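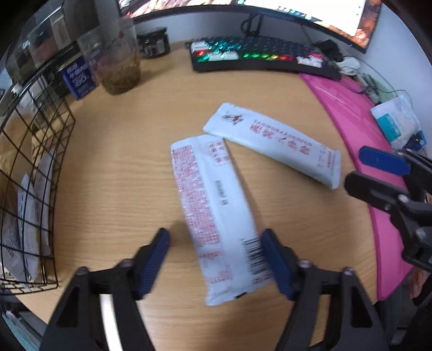

Two packets on the desk, two grippers, one of our practice sessions.

Skirkum Robotics Club: Frequently Asked Questions
Last updated 10 April 2025

Do I need to know how to code?
Nope! I joined knowing how to rename a file and that was the whole of it. You can spend your first month just on gripper practice and pick up the coding on the side (we'll sit with you, bring snacks).

What do you do in a session, anyway?
Mostly we pick things up and put them down again, which sounds silly until you try it. I love the flat, slippery stuff best. A long sealed packet lying on bare wood is so much harder than a block, and you have to decide whether to come at it from the side or from the end.

How do I hold the gripper?
Keep the jaws open until they're on both sides of whatever you're after, then close slowly. Everybody squeezes too early. I still do it!

Can two people work at the same desk?
Yes, and please do. Agree on who takes which packet first, and keep your elbows in. We bump into each other a lot.

What's the Sutanto Challenge?
Our yearly contest, held in August. Teams of two, 48 objects, one desk, and the clutter stays where it is. Last year's winning score was 2349 and my team got 1662, so we have some catching up to do.

Is Akora the team or the software?
The software, sorry, I know we mix them up. Akora is the program our students wrote for logging tries. Eta is the beginner team. If you're new, you're in Eta.

Can I bring my own objects?
Please! Snack wrappers, tissue packs, envelopes, anything that isn't sharp or leaky. Put your name on it if you want it back.

What does it cost?
Nothing for students. The contest has a small entry fee, and the club pays it if you've come to at least four sessions.

Where do I sign up?
Room 228, any time the door's open. There's a sheet just inside, on the left.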